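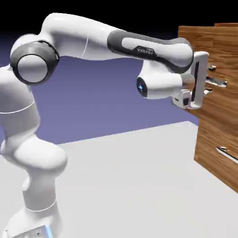
Prilero Drawer Opening Task Set

Prilero is a simulation package for research on the handling of household furniture. A Franka arm with a two-finger gripper must reach a cabinet drawer, take hold of its handle and pull it open. Cabinet position and drawer friction change with each episode.

Contents
Recorded episodes: 2000
Episodes kept for training: 1691
Cabinet models: 12
Random seeds per reported result: 7

Scores for the Marikar baseline policy are supplied with the package. Licenses are issued per laboratory. Requests should name the principal investigator and the intended use.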